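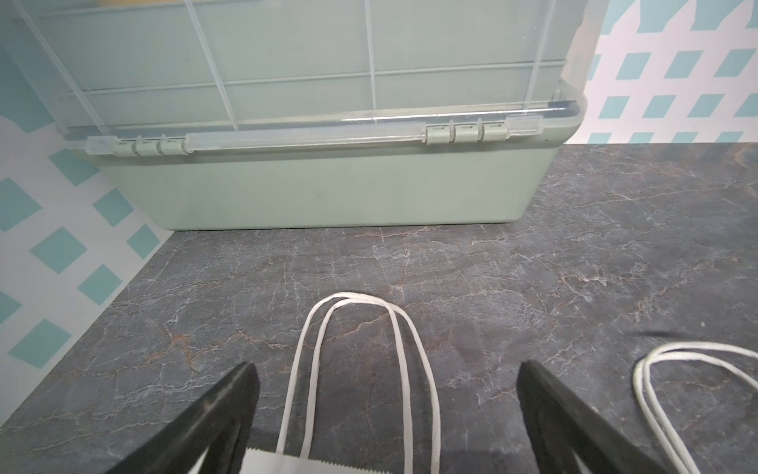
Tollport Gift and Packing Services
Equipment Review Group
Minutes of the July meeting

Present: Yasaman Zamani (chair), Shahram Sadeghi (minutes), two members from the packing floor, one from purchasing.
The meeting opened at 9:30 a.m.

1. Minutes of the previous meeting
Approved with one correction. The Mirzaei quotation covers installation but does not cover delivery.

2. Flustar bag-handling kit: report on the trial
Mr. Sadeghi presented the report. The kit under review consists of two arms, a gripper for each arm with a small camera at the wrist, and the control software. The supplier, Gurkex, has offered it on a 12-month lease or for outright purchase.

The trial was limited to paper bags with twisted paper handles. The group had asked for this type in particular, as it accounts for most of the counter work and the handles do not hold a fixed shape. In all, 139 bag placements were logged. Of these, 56 called for a correction by the operator, in most cases a second attempt at the grip. The packing floor members stated that the correction figure was higher than they would accept in daily use, but noted that the report does not separate early attempts from later ones.
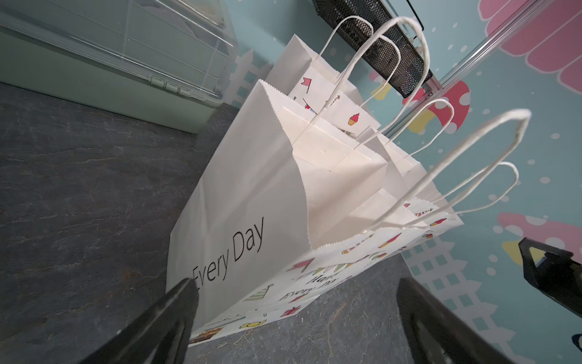 Item 2: paper gift bags on the counter, wrist camera view.

Ms. Zamani asked whether bags set close together presented a particular difficulty. Mr. Sadeghi replied that overlapping handles were listed in the report as a known problem, and that Gurkex advises wider spacing. The packing floor members observed that counter space would not always allow it.

Purchasing asked about wear on the finger pads. The quotation includes one spare set. Further sets are charged separately, and no price has been given.

Agreed: Gurkex to be asked for the placement log broken down by session, and for a written price for finger pads.
Action: S. Sadeghi

3. Lease or purchase
The lease requires notice of two months and includes software updates. Purchase includes updates for the first year only. Ms. Zamani expressed a preference for the lease. Purchasing reserved its position until the maintenance terms are received in full.

The group noted that the Mirzaei offer is for a fixed machine that opens and fills bags of a single size. It was agreed that the two offers could not be compared on price alone.
Action: Purchasing to prepare a side-by-side summary of terms.

4. Training
Gurkex proposes one day on site for operators. The packing floor members requested that both shifts be included. The operator manual runs to 251 pages, and a short guide was requested in addition.
Action: Y. Zamani to raise with Gurkex.

5. Other business
The label printer at station 2 remains out of service. A replacement part is on order.

The meeting closed at 10:40 a.m. The next meeting will be held when the revised log has been received.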